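Chapter 7
Separation, Severance and the Newsroom Contract

Learning objectives
After reading this chapter, students should be able to distinguish staff, term and freelance agreements in broadcast news; identify the clauses that govern the end of each; and explain how a non-disparagement clause limits what a departing journalist may publish.

7.1 Introduction

Chapter 6 dealt with hiring. The present chapter deals with the other end of the employment relationship, which in television and digital news is often shorter than in other trades. Contracts for on-air staff commonly run for a fixed term, and many contain break points at which the employer alone may choose to end the agreement. A reporter who signs for three years may therefore be guaranteed a salary for only one of them.

Three kinds of agreement are considered. A staff agreement has no end date and may be covered by a union contract. A term agreement ends on a stated day unless it is renewed. A freelance agreement covers a single assignment or a run of shifts and normally carries no severance at all. The label used in the document does not settle the matter – courts and labor agencies look at how the work is directed, who supplies the equipment, and how payment is made.

7.2 The Asholm case

The running case in Chapters 7 through 9 is Asholm, a regional news channel with 2,663 employees at the start of the period studied. In September its parent company, Jellalance, told managers that the combined payroll had to be reduced before the next budget year. Asholm closed its evening magazine program, Posto, and moved two of its producers to the morning desk. The remaining 11 members of the program's staff received notice.

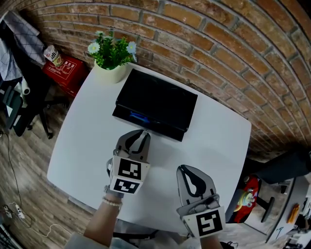 Notice was given under three different sets of terms. Henok Gashaw, a correspondent, held a term agreement with a break point that fell in the same month. Asholm used the break point and owed him no severance beyond his accrued vacation. Lihua Du, a senior editor on a staff agreement, was owed 20 weeks of pay under the union contract. Boyang Hou had worked regular shifts as a freelance camera operator and was told only that no further shifts would be booked. His claim that he had been an employee in all but name is taken up in Chapter 8.

7.3 Speech after separation

Severance is usually paid in return for a signed release. The release ends any claims against the employer and may also contain a confidentiality clause, a non-disparagement clause, or both. The two should not be confused. A confidentiality clause protects information, such as the amount paid or the content of internal meetings. A non-disparagement clause covers opinion as well, and can be breached by a remark drawn entirely from public sources.

Du declined to sign the first version offered to her. Her attorney, Vratislav Halás, asked that the non-disparagement clause be limited to one year and that it bind the company's senior managers as well. Asholm accepted the first request and refused the second. Gashaw, who had been offered no severance, was asked to sign nothing. He later published an essay on the closing of Posto, which drew nearly 2,800 comments, and Asholm took no action against him. His original agreement did contain a confidentiality clause that survived termination, but the essay disclosed nothing within its scope.

7.4 Plan of the chapter

Section 7.5 sets out the standard break clause and its variations. Section 7.6 compares methods of calculating severance, using the simplified schedule developed by Ding and applied to the Asholm payroll by Zhiqiang Su. Section 7.7 returns to the release and examines its wording line by line. Readers without a background in contract law should review the glossary at the end of Chapter 2 – in particular the entries for consideration, waiver and survival – before going on.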